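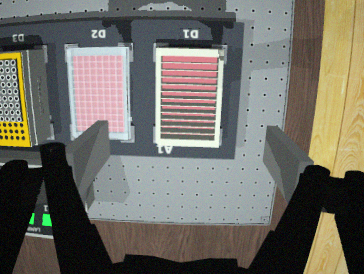
Reservoir plate on the deck, pink-red liquid in the troughs.

Tosh update, Wed 17 June. The gearbox is back in the van and the van is back on its wheels. Long thread, mostly for the people who asked what went wrong with second gear.

If you missed January: second started crunching on the way down, then on the way up, then it wouldn't stay in at all unless you held the lever. I drove it home from Skirnirby like that with one hand on the stick.

I changed the oil first. What came out was dark with fine brass in it, and there were two bits of something harder stuck to the drain plug magnet. I put fresh oil in anyway to see. It got quieter for a week and then went back to how it was.

So the box had to come out. On this van that means driveshafts off, starter off, clutch cable off, exhaust front section dropped, and the engine held up from above while you lower the box. I used a beam across the wings with a hook on it.

The top bellhousing bolt is the bad one. You can't see it and you can only just reach it. Long extension, wobble end, and somebody patient on the other end if you have anyone. I did it alone and it took most of an evening.

One bolt sheared, lower rear mount. It was going to. I drilled it out and cleaned the thread up with a tap. There's enough good thread left that I didn't put an insert in.

Took the box over to Plendau on the Brundolside road. They do older gearboxes and will let you stand there while they open it, which I like.

Second gear baulk ring was worn flat, and the dog teeth on second were rounded over. Third wasn't great either. Bearings on the input shaft had a bit of rumble. The casing was fine.

What was replaced: baulk rings on second and third, second gear itself, the sliding hub, both input shaft bearings, all the seals. The gear was used, out of a donor box, but the teeth were sharp.

Plendau had it for 6 weeks. They said 4 when I dropped it off and the rest was waiting on the hub. No complaints from me, they rang when it slipped.

While it was out I did the clutch. The old one had some 1,000 miles left in it by my guess, so it would have been silly to leave it. New plate, cover and release bearing. I also cleaned up the release arm pivot, which was dry and had a groove worn in it.

The flywheel had light heat marks but no cracks that I could find. Rubbed it over with emery and wiped it down with brake cleaner. The rear crank seal was weeping slightly so I changed that too.

Going back in was easier than coming out. Two long studs screwed into the engine as guides and the box slid on at the third go. I'd line the clutch plate up with a proper tool next time - I used a socket and tape and it was only nearly right.

New gearbox mounts all round. The old rubber had split on the one nearest the battery tray, and you could see where the box had been rocking and touching the subframe. That explains the knock I spent last summer looking for.

Filled it on level ground until it ran out of the level hole, left it to drip, plug back in. Check the filler plug comes undone BEFORE you drain anything. Mine did, but I've been caught on other cars.

First drive was to the end of the lane and back. Second goes in cleanly, hot or cold, and stays there. Third is a bit stiff. Plendau said to expect that while the new rings bed in.

It whines a little in fourth on a light throttle. I think it did before and I just couldn't hear it over everything else. I'll see if it changes.

Total so far is £2,462, which covers the rebuild, clutch kit, mounts, oil, seals and a driveshaft boot I tore getting it out. More than I paid for the van. I knew that when I started.

Left to do: refit the undertray, sort the reverse light switch (works when it feels like it), and change the oil again early to get any swarf out.

After that it's the rust in the nearside sill. I've poked it with a screwdriver and I wish I hadn't. Separate thread when I've cut it open.

Messages open for gearbox questions | © Tosh Van Diary | Back to top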